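Dotcombe Robotics Workshop
Handout 4: Pick, carry, place
Tuesday, October 14, 2025

Okay, so last time we spent the whole session on calibration, and I know that was a slog (sorry!), but now we get to move food around. Well, toy-kitchen-style food. The task for the next few weeks is called Kundano, and it goes like this: pick up the item, carry it over to the pan, let go. Your group needs 300 clean episodes before the February demo, and I'd start early, because the arm time fills up fast!

Start every episode from the home pose. Put the pan near the back of the mat with the handle toward you, and move the item a little between runs. If you always park it in the same spot, your policy learns the spot and you'll be very sad in week six.

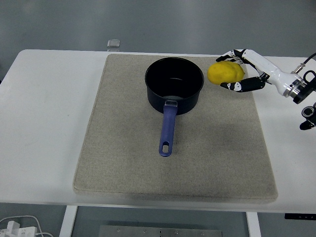
One finger over the top and one underneath is the grasp I like best for lumpy, roundish things. Somebody in the Vlachou group asked whether a fumbled grasp has to be thrown out, and my answer was no, keep it if you recover within the same episode, but tag it "retry" so we can filter later. Dropping it on the floor is a different story. Delete that one and go again.

A few odds and ends:

Cap each episode at 200 steps. Longer ones mess up the batching.

Save to the Plovura folder, one subfolder per group. Last year's class ended up with 324 files in the top level and I was sorting them all weekend.

Keep your sleeves and elbows off the table while the arm is live, please!

For next time, read section 3 of the course notes and bring your first ten episodes.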